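Subject: Re: [lakholm-history] Founders Day booklet

Casimiro Montoya wrote:
> Do we have a final answer on the founding year? The Skendell
> side still uses the date of the first land sale and we use
> the date of the charter. The printer in Pumphrey wants the
> cover text soon. Also, how many copies did we say?
> Casimiro

Casimiro,

Use the charter date. Lleucu Gethin went through the township minutes in March and found the entry where the name Lakholm is adopted. The land sale is older, but it only mentions "the parcel by the creek." I would put the sale on page 2 with a short note so the Skendell families can see we didn't leave it out.

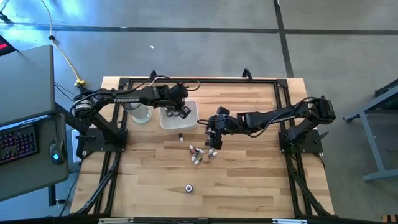
We said 700 copies. Ngozi Ajayi has the mailing labels and will need 30 of them set aside for the Tullholm library and the school. Please ask the printer if the fold-out map adds to the postage.

The parade route is the same as last time, except it ends at the church lot. Tamer Bataineh is still looking for someone with a flatbed for the band. If you know of one, write to him directly. 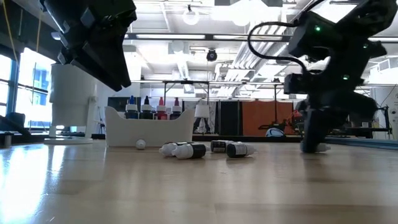
Tabletop with a gripper over the storage bin.

I still don't have the names for the 1950s school picture on page 14. Two of the girls in the front row may be Hansens. Corrections to me before the proofs go back, please.

Cledwyn Pritchard

Last updated: May 5, 2023
Contact the list owner | Copyright Lakholm History List | Back to top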